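3.2 Apparatus and collection procedure

The unit under review is the Skemulov hand-held gripper, supplied as a kit by Clalon and assembled by the authors from the instruction sheet in the box. The kit is sold for recording manual handling tasks that are later used to train a robot arm. It comprises the two-finger gripper, a camera mount, and a recording service to which the user uploads finished sessions. We tested the May release of the hardware. The changes listed by the supplier on 11/07/2019 affect the upload client only and were not installed until after collection had closed.

Each finger ends in a rectangular pad fastened to a linkage arm that turns on a brass bushing. The pads are flat-faced and face each other across the gap. No padding or grip tape was added, as the purpose of the review was to assess the kit as delivered. The camera looks down along the fingers, so the pads, the upper part of the linkage and the work surface share one view (Figure 2).

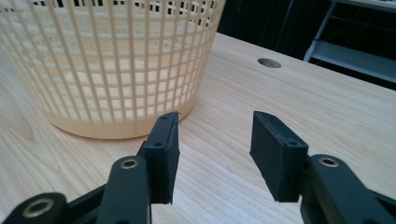 Figure 2. View from the gripper camera at the Skenwood site, with the plastic basket and wooden table used in the basket task.

Three tasks were defined. The basket task, reported in this section, used a round plastic laundry basket with ribbed, open walls and a solid band at the base. It was chosen for two reasons. The wall offers many narrow edges that a flat pad may catch on, and the pale plastic lets light through, which makes the outline of the basket hard to separate from a pale table under overhead lighting. The second of these is a known weak point of the tracking method used by the recording service, which relies on stable features in the background.

Operators worked from one side of the table and were told to begin each recording with the fingers open and clear of the basket. They then approached at their own pace. No fixed path was given. A recording was kept if the service returned a complete track of the gripper position, and was otherwise marked as lost. Lost recordings were not repeated.

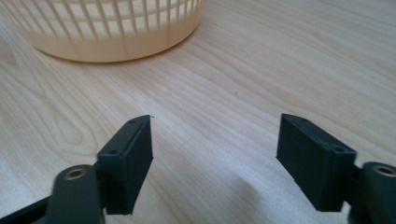
Across all three tasks the service accepted 2,016 recordings and marked 34 as lost. Inspection of the lost files showed that most came from the basket task, and that tracking tended to fail when the camera was brought low over bare table. Wood grain gives the tracker some texture to work with, but the pattern is low in contrast and fades where the surface is brightly lit. Tilting the gripper so that part of the room behind the table stayed in view was enough to recover tracking in later sessions - a step the instruction sheet does not mention.

Two further points concern the hardware. First, the screws that hold the pads are reached from the top edge, so a pad can be changed without taking the linkage apart. This was a clear gain over the Hầu gripper reviewed in our earlier work, where the whole finger had to come off. Second, the open fingers take up much of the lower part of the view. For large objects this is of little concern. For small objects the pad may hide the point of contact, and we advise buyers with such tasks to test the camera mount at its higher setting before committing to a full set of recordings.

Aurelio Paredes checked the labels for all accepted recordings against the session log. The force readings were taken on a separate rig and are treated in Section 3.3.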